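## 4. Première utilisation du robot pâtissier Altura

Avant toute préparation, lavez le bol, le fouet plat et le crochet à l'eau savonneuse, puis séchez-les soigneusement. Le bloc moteur se nettoie uniquement avec un chiffon humide.

> **Attention :** débranchez l'appareil avant de monter ou de retirer un accessoire.

### 4.1 Préparation d'une pâte à biscuits

1. Posez l'appareil sur un plan stable et verrouillez le bol.
2. Relevez la tête, puis engagez le fouet plat jusqu'au déclic.
3. Versez le beurre ramolli et le sucre. Mélangez à la vitesse 3 jusqu'à obtention d'une crème homogène.
4. Ajoutez les œufs un à un, à vitesse minimale.
5. Incorporez 500 g de farine en plusieurs fois.

La masse totale des ingrédients ne doit pas dépasser 1000 g avec le fouet plat. Au-delà, la sécurité thermique Prellthorpe interrompt le moteur.

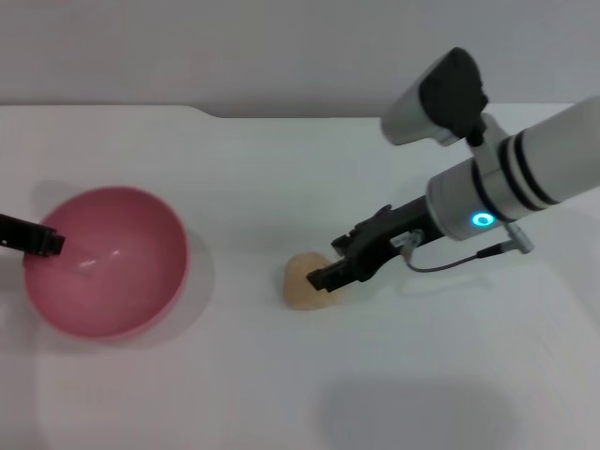 En cas d'arrêt automatique, ramenez le sélecteur sur 0, débranchez l'appareil et laissez-le refroidir pendant presque une heure. Retirez une partie de la pâte avant de reprendre le travail.

### 4.2 Pâtes fermes

Pour le pain d'épices et les pâtes levées, utilisez exclusivement le crochet. La durée de pétrissage en continu est limitée à 6 minutes.

**Remarque :** la presse à biscuits Gilelura se fixe sur la prise frontale. Elle n'est pas compatible avec les modèles Ventura, dont l'entraînement est différent. Consultez la section 7 pour le montage des disques.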